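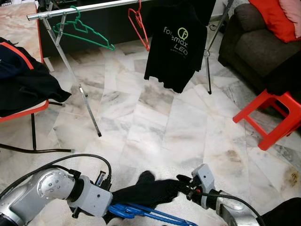 *Black knit, marble tile.*

## Spine Width and the Small Magazine

Salian is a home and craft quarterly printed in runs of 536 copies. For its first nine issues it was saddle-stitched: folded sheets, two wire staples, no spine. The October issue is perfect bound, with the pages trimmed at the fold, roughened and glued into a wrapped cover.

The change began with page count. At 40 pages a stapled magazine lies flat and closes cleanly. As pages are added, the inner sheets push outward, an effect called creep, and the final trim takes more from the center pages than from the outer ones. Art director Zubaida Zaidi had been moving page numbers inward by hand to make up for it.

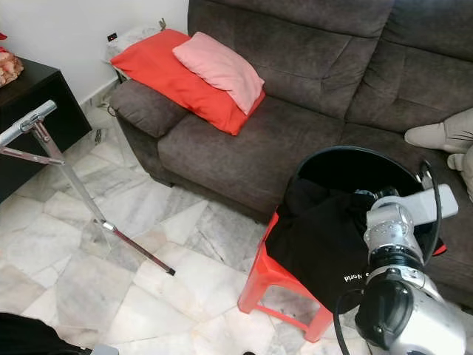 Photo: Mereana Ashby

Glue binding removes creep but takes space from the inner margin. A glued magazine resists opening, and the strip nearest the spine is hard to read. Salian's inner margin went from 12 to 18 millimeters, and the text column lost one or two characters per line. Pictures that cross both pages now carry a small overlap so that no detail disappears into the gutter.

Spine width is pages divided by two, multiplied by the thickness of one leaf. Waqas Awan, who runs the bindery at Ustwood, asks for a blank dummy on the final paper before the cover file is closed. "The paper sheet gives you a thickness," he says. "The dummy gives you the thickness you'll get."

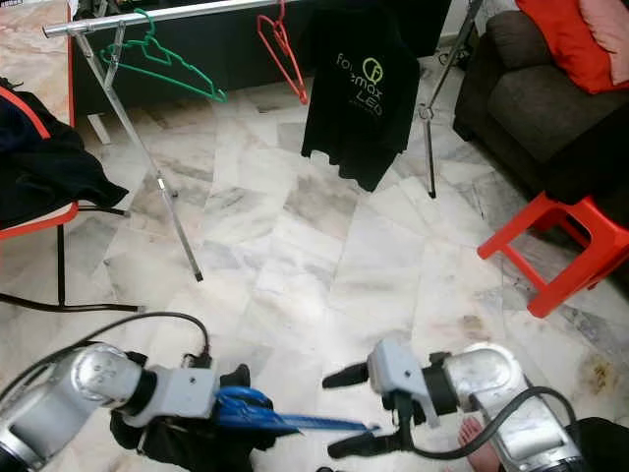 *Mereana Ashby / Salian*

Grain direction matters as well. It should run parallel to the spine, or the pages may ripple along the glue line. Salian's earlier sheet size put the grain the wrong way, so the job was laid out again on a larger sheet, with more waste at the trim.

Unit cost rose by about 9 percent. Subscribers will pay the old price through the next two issues, after which Zaidi plans to review the page count.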